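The Long Table: A Gallery

Posted 2026-08-01 by Clifford Morin

Some people photograph their children. I photograph the table, and the children have made their peace with it.

It came to us from a furniture dealer in Weltanbridge who was closing up and wanted the floor space more than he wanted the money, though he did take the money. It has a broad wooden top in a pale, warm blond, and it weighs about as much as a small church. Getting it up the front steps took four adults, one of whom was my brother-in-law Dwight MacPherson, so call it three.

What follows is the table in its natural habitat, with notes. Click any picture for the larger version, or don't. It's mostly wood.

Grain
I had owned this table for most of a year before I looked at it properly. There was always something on it: mail, a colander, the other mail. Then one morning in November I had the flu and sat with my cheek more or less on the surface, and noticed that the lines run in waves up at one end and straighten out toward the other, like a lake that gets bored halfway across.
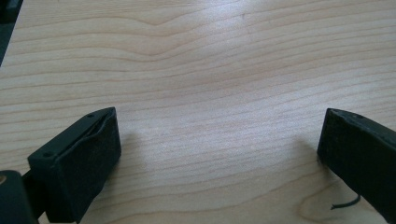
Araceli Tejada, my neighbor and the only person on the street who owns a proper set of chisels, says the word I want is "cathedral," for the part where the grain arches over on itself. She also says it's veneer, and that I should stop telling guests it was cut from a single tree. I have stopped telling Araceli.

The finish
Smooth, and I'd like it to stay that way. House rules are coasters, a trivet under anything that has been in the oven, and no homework in ballpoint without a magazine underneath. My daughter's position is that a table you can't write on is a shelf. We are in talks.

Polish
I tried a tin of Sawatzky paste wax on the underside first, the way you're supposed to, lying on the rug with a headlamp. It looked very nice. I have now waxed the one part of the table that will never be seen by anyone over two feet tall. The top gets a damp cloth and a dry cloth, in that order, and seems content.

Afternoon light
The window does the table a favor late in the day. Part of the grain goes nearly white and you lose the lines altogether, then a cloud comes over and they all come back. Océane MacDonald, visiting, watched this for some time and asked if we had a television.

Seating
It seats eight in comfort. The record is 15, at Temitope Dauda's birthday, using every chair in the house, a piano bench and an upturned Futow crate. The crate was given to the guest of honor because it had the best view of the cake.

What's next
Chairs that match, or at least chairs that have met. I've had my eye on a set in Isier for 3 months and the price has yet to notice. More pictures when they arrive.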